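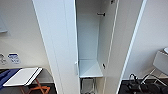

The tall white cabinet with its door open. One shelf, and plenty of room above it.

Making the Lounge a Place to Sit Again

If you have come up to the lounge with a sandwich at any point since the summer, you will know how things had gotten. Coats lived on the backs of chairs, the good umbrella lived behind the door, and the counter had slowly filled up with everything that anyone had ever put down "just for a minute." I am as guilty as the rest of you (the green thermos was mine, and I would like it back if it turns up). So when Emmett Bellamy from the Platmont side of the hall suggested in December that we might spend a little time putting the room to rights, I said yes before he had finished his sentence, and then I went home and wondered what I had agreed to.

We began with the tall cabinet, and I am glad we did. I must have walked past it 4000 times without giving it much thought. Emmett had the idea that one honest storage spot would take the pressure off every other surface in the room, and the more we talked about it the more sensible it sounded. It is a narrow thing, but deep, with smooth pale walls inside and a proper shelf at the bottom, and a small dark catch to meet the latch when you push the door to. Please do push the door to! It swings out a good way, and I would hate for anyone to come around the corner with a full cup and meet it.

The plan for the cabinet is simple enough. Long things go in upright: the umbrella, the rolled-up floor plan from the Wallitz visit, the banner we bring out for the spring open house. The shelf is for the lap blankets, which have been wandering from office to office and deserve a home. What we would rather not see in there is food of any kind. Some of you will remember the pears.

After that we moved on to the sofa, and there was a fair amount of discussion about the sofa. Russo, our neighbors downstairs, had offered us a gray one from their old reception area, and it was a kind offer, and I did go down and sit on it. But I came back up and sat on ours, and that settled the matter as far as I was concerned. It is such a cheerful color, and there is something very nice about a corner seat on a dull afternoon, when you can tuck yourself in with a magazine and hear people chatting over at the counter. So the blue sofa stays, and I have written Russo a thank-you note.

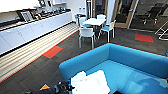

The blue corner sofa, with the red-orange carpet tiles and the long white counter.

A word about the carpet, while I am on the subject of color. A couple of people have asked whether the red-orange tiles were going to be swapped for gray ones to match the rest. They are not. I have grown very fond of them, with their little teal edges, and Emmett feels the same. He says they make the room look as though somebody enjoyed choosing it. The pale striped strip beside the counter is staying too, and all we ask is that chairs be lifted across it and not dragged.

The counter is the part that still needs your help, I'm afraid. It is crowded, as you all know, and neither Emmett nor I felt we could go throwing away other people's things. We would like each of you to come by before 6 on Friday and take home whatever belongs to you. Anything left after that will be boxed up and kept by my desk for 15 days, and then it will go to the Bilisska thrift shop, who have been very good to us in the past and will take nearly anything that isn't chipped. The same goes for bags on the floor and for odds and ends on the sofa seat, so do have a look there as well as on the counter.

Thank you to everyone who has put up with our fussing, and particularly to those who stopped to give an opinion on where the blankets should go. There were 6 opinions, all different, and I wrote down every one of them. If you have a seventh, my door is open most mornings until lunch, and I generally have cookies.

Search the newsletter Type a word or name Go

Contact the newsletter desk | Copyright Platmont House Newsletter, all rights reserved | Back to top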